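Re: [Tavden-list] Switching the newsletter to Miment

On 19 January 2020 the list moderator wrote:

> Miment has offered us a free year if we move the newsletter over
> before spring. Their rep says groups our size see open rates
> double. We have 1,154 names on the current list and I would like
> to get this settled. Any objections?

Yes, a few.

First, double what? I went back through the October issue and the report says 1,020 copies went out without bouncing. It doesn't say how many people read them. If we don't know our own open rate, I don't see how anyone at Miment can promise to double it.
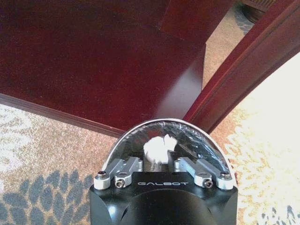

Second, the free year. We had a free year with Gikano too, and some of you will remember the bill that came after it. I asked then what the price would be in month 13 and got a link to a page that said "contact sales." I looked at Miment's page last night and it says much the same thing in a nicer font.

Third, getting our names back out. Gikano let us export the addresses but left off the sign-up dates, so we spent 3 weekends matching them by hand from old emails. I would want to see a test export from Miment before we load anything in – a real file, with every column.
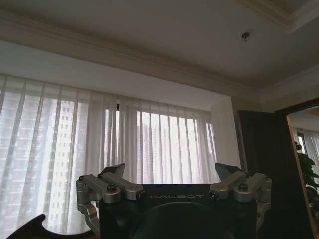
This page was last changed: Sunday, 18:42

I know the Courtois group moved over and they seem happy. They have been on it 18 weeks. Ask them again when they have had to renew.

What we have now is ugly and slow, and the sign-up form looks like something from a tax office. I'd still take it over another move we have to undo.
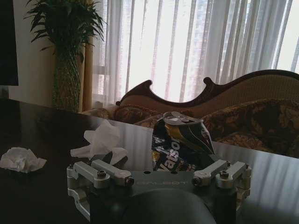 If people want to try Miment, fine, but let's send one issue to a small part of the list and keep the rest where it is. And could whoever talks to the rep get the second-year price in writing? I'm not voting for anything until I've seen it.

--
Tavden-list archive
Reply to the list, not to the sender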